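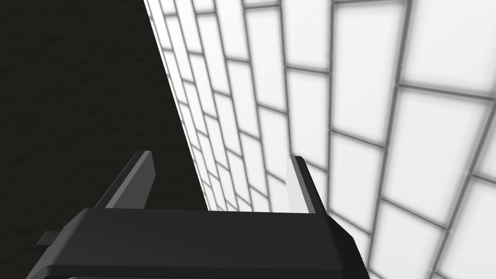 The Ballus Backyard Ultra is a last-person-standing footrace held each January on a forest loop outside the village of Sproģis. Runners start a new lap every hour and drop out when they can't finish one in time. Organizers call it the hardest event of its type in the region, a claim that rests mostly on their own press releases.

Filed under: Endurance Events | Ultrarunning | Winter Races

History

The race was founded by Normunds Kazlauskienė, who has said the first edition drew 10 starters. No results sheet from that year has been published. Later entry lists are better documented, and the largest names 617 runners. How many of them started is less clear, as the club counts registrations and starters together.
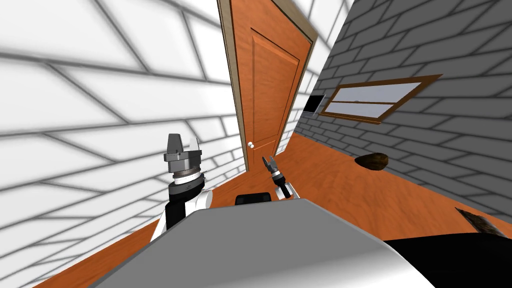 Article by Róisín Daly. Additional research: Yutong Xu

Format and disputes

The course is advertised with 854 feet of climbing per lap. Birutė Navickas, a two-time finisher, measured it with her own watch and got a much lower figure, though watch readings in thick forest aren't very reliable either. The club has never released a survey.

The sponsor, Cosenum, describes the event as "unsupported." Runners do get hot soup and a heated tent between laps, so the word is being used loosely.

The course record is credited to Heriberto Valdovinos. His last two laps were timed by hand after the chip system failed, and the rulebook then in force did not say whether hand times could count. The current one allows them.

See also: Dava Night Relay, which uses part of the same trail.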